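Koveddale opens orders for the Kinberg, a two-handed gripper kit for people who teach robots housework

2 Apr 2024 — Hi, I'm Malsha Paul, and I look after the Kinberg at Koveddale. Press releases usually get written by somebody who has never had to carry the product up a flight of stairs. I've carried this one up plenty, so I asked if I could write it myself, and Joris Lambrechts (our founder) said fine, as long as I got the dates right. So, dates first: orders open today, and the first kits ship in May.

The Kinberg is a pair of hand-held grippers, one for the left hand and one for the right. You hold them, you do a chore with them, and the recording of what you did goes to train a robot arm with the same kind of fingers. We've been selling single grippers for a while now, and the question we kept hearing was "OK, but what about laundry?" Fair question! Try folding a towel one-handed and you'll see why people were asking.

So cloth is what we built the pair around. We've spent a lot of this spring at a bed with a fitted sheet on it, picking things up, dropping them, folding them and starting again.
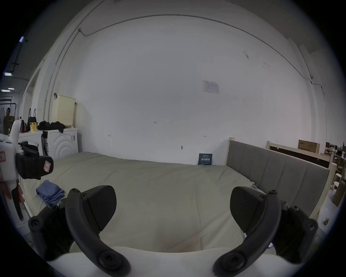

The Kinberg's black finger pads over the practice bed, with a folded blue cloth at the left.

The fingers are the part I'm happiest with. Kobe Verhoeven redrew the pads so they come to a wedge, and it's a lot easier to get under a hem now than it was with our old square ones. They're bolted on, so if you wear out a pad you swap the finger and keep going. Two spare fingers come in the box.

The other big change is the light strip on the housing. On our older model you had to look over at a laptop to check on things, and with both hands full that gets old fast. We put the lights on the grippers, where your eyes already are. I know, it's a row of LEDs, but it's the change our testers mention first.

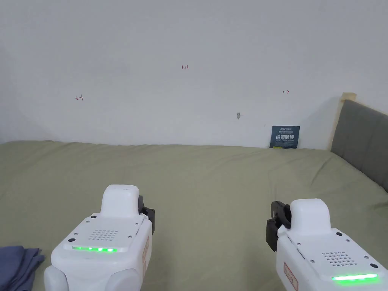 Both grippers over the sheet, green light strips on.

Speaking of testers — Morncombe, a small home-robot outfit, has had early units for 15 weeks. Ajith Rodrigues runs their data work and he wasn't shy with his notes. "My people got comfortable with the pair faster than I'd planned for," he told me. "What I'd still like is a lighter grip for long afternoons. Shirts with buttons are slow going too." We hear him on both. The lighter grip is on Kobe's desk right now, and I won't promise a date for it.

What you get: the left and right grippers, the spare fingers, chargers, a carry case, and our recording software with 21 starter chores already set up. You can add your own chores, and please do, because ours lean heavily toward towels. The first run is 100 kits. Rojanasak is handling sales and repairs outside Europe, so if that's you, your order will go through them.

If you'd like a loaner to review, write to Maarten Van Hecke on our press desk. Tell him what chore you want to try and he'll make sure the right fingers are in the case. I'm glad to talk too, though I'm slow on email when we're recording.

Press contact: Maarten Van Hecke, Koveddale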